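Favmont Tool Library: Frequently Asked Questions

Last updated Oct 21, 2025

Do I have to live in Favmont to join?
No. You have to be able to get to Favmont, and then get home again with a tile saw. Plenty of people drive in from Sirow and we have never turned one away for it.

What does it cost?
$59 a year per household. A household is whoever shares your front door. Your brother-in-law across town is a separate household, however often he is in your kitchen.

How many tools do you have?
The catalog lists 852 items. If you search for "clamp" you will get a very long page, so try adding a size.

How long can I keep something?
One week, with one renewal if there is no waiting list. There is always a waiting list for the carpet cleaner. In August there is one for the post hole digger too, when the whole county decides it needs a fence.

What if I bring it back late?
A dollar a day per item, capped at the price of the item. One member has reached the cap, on a level. He now owns a very nice level.

What if I break it?
Tell us. Tools wear out and we don't charge for that. We do charge for a drill that has been used as a hammer, and Ebere Etim at the repair bench can spot one from the parking lot.

Can I borrow the chainsaw?
After the safety class, yes. Adebayo Onyeka teaches it on the first Saturday of the month. Your thirty years of experience are welcome to attend with you.

Do you lend blades, bits and sandpaper?
Blades and bits come with the tool. Sandpaper you buy yourself, and please don't return it.

Can I donate my late uncle's garage?
Send a list first, to Adesuwa Osagie at the front desk. We want hand planes, ladders in one piece and anything cordless with its charger. We do not want paint, and we already have your uncle's jigsaw. Several of them.

How should I store small stuff at home so I can find it again?
We get asked this by people holding their third identical tape measure. Use open trays, keep them at a height you can see into, and pick a shelf color that dark things show up against. Yellow is hard to beat.

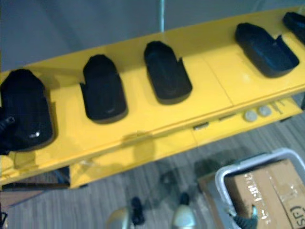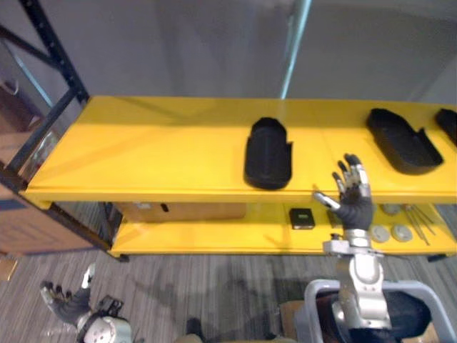
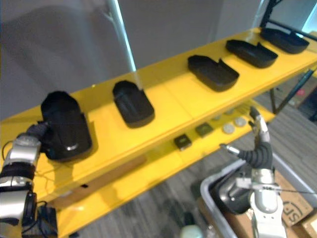
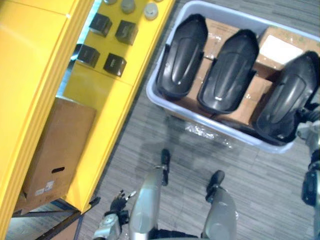 Can I reserve by phone?
You can, though the website is quicker and doesn't go to lunch. Reservations are held until closing on the pickup day, then go to the next person in line.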